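Module notes, week 8: Can it do the chores yet?
Tutor: Perla Huerta

Short answer: some of them, on a good day, if you tidy up first. The long answer is the rest of this handout.

## Where we left off

Last time we looked at welding lines and palletising cells, where robots have been earning their keep for decades. The part arrives in the same place, facing the same way, and the arm does the same thing to it until the shift ends. A kitchen drawer offers none of these courtesies.

## Chores are harder than jobs

Ask a class to rank tasks by difficulty and chess goes near the top, clearing a table near the bottom. For a machine you can more or less turn the list upside down. Clearing a table means:

- finding things that overlap, or sit in each other's shadow
- deciding which are rubbish and which are somebody's homework
- getting hold of each without shoving its neighbour on to the floor
- noticing when you have got hold of nothing

The last one catches people out. A gripper that closes on thin air will, unless told otherwise, carry the thin air carefully to the bin and report success.

## Reading the brochure

The Zostum trial is in your reading pack. The firm claims a tidying arm that clears "a typical worktop" and gives a success rate of 70 per cent. Before you are impressed, or unimpressed, find out:

1. Per cent of what? Single picks, or whole worktops? At 70 per cent a pick, two picks in a row both come off 49 per cent of the time. Try it for ten.
2. Who put the objects out, and did they want the robot to do well?
3. What happened to the failures? Plornora, in the second paper, restarted the run whenever something rolled away. My own kitchen has no such facility.

Riquelme's paper is the dull one and the best of the lot. It logs 1649 attempts, with a reason against every miss. Read the appendix — I will know if you haven't.

## Simulation

Practising on real crockery is slow and, by the second week, expensive. Most groups start in simulation, where 800 attempts can run overnight and the sweeping up is free. The catch is contact. Simulated friction is a polite guess, and small light objects are where the guess shows.

For the seminar, consider the small-parts task. How would you pick up the purple piece? And would you go for it first?

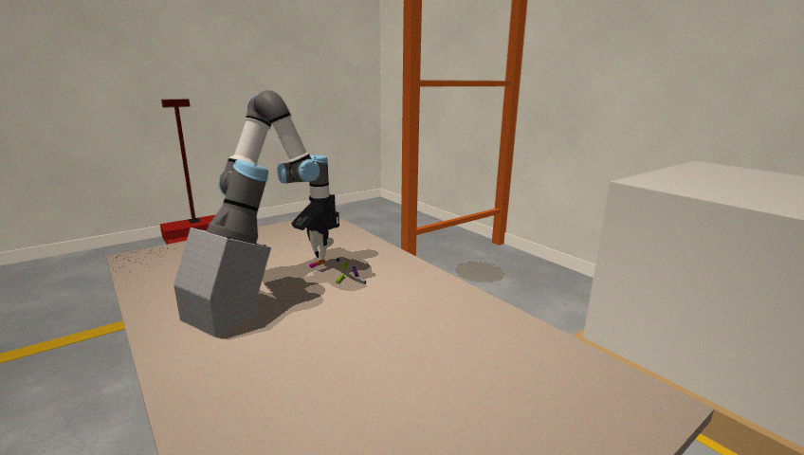

*Fig. 1. Small-parts task, simulated. Gripper pointing straight down over the coloured pieces.*

Note how much of the group lies in shadow, with one green piece partly lost in it. A person would barely register this. A vision system trained under even lighting may well decide that the dark bit is table.

## For next time

Pick a chore you did this week and write it out as steps, on one side of A4. Mark each step S (a shop-floor arm could do it now), M (maybe, with help) or N (no chance). "Wipe the surface" counts as several steps. So does "put it back where it goes", as anyone who shares a house will know.

Bring the Skindurell data sheet too. We'll be looking for the payload figure, which they have hidden rather well.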